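Hindel pulls the Purneo carbine, new one due in July

Quick one before the range closes. Hindel has dropped the Purneo from its catalog. Dealers got the email this morning and two of them forwarded it to us before lunch. No more orders on the current model, parts support stays.

What takes its place is the Purneo II. Same folding stock, same magazines, new trigger group and a shorter handguard. Weight is down 122 grams, mostly out of the barrel profile. Price is $1,060, up from what most shops were asking for the old one, and dealers we called were not thrilled.

"I have people who waited all winter for the first version," said Drita Kneževič, who runs the counter at Lollovine in Morgan. "Now I have to call them and say pay more or take the last ones off the rack." She had four left when we spoke. Probaly fewer now.

Ognjen Popescu, product lead at Hindel, told us the old trigger was the main complaint. Light strikes with hard primers, mostly in cold weather. He had a preproduction gun at the Morgan range last month and put 626 rounds through it, three brands of ammo, one stoppage. A failure to feed, round 196. He blames the magazine. We weren't there so take that as his number, not ours. 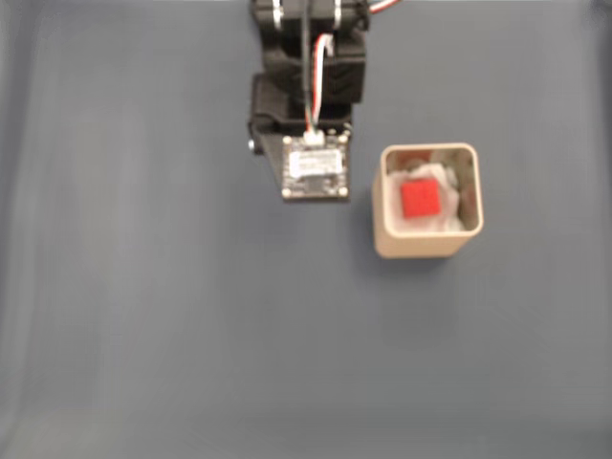
2 min read

Owners of the first model can't get the new trigger as a drop-in. Different pin spacing. Popescu said a conversion is "being talked about" and wouldn't go further then that. Threaded barrel is standard now, thread protector in the box. Sights are still extra.

We have asked for a test gun. Full review when we get one, with our own ammo and our own mags.

Comments (4)

rimfire_dad: Bought mine in March. Great timing on my part.

TKO: Never had a light strike in mine and I shoot the cheap stuff. Keeping it.

pinegrove: Does the old handguard fit the new one or no?

rimfire_dad: @pinegrove the new one is shorter so I doubt it, ask Lollovine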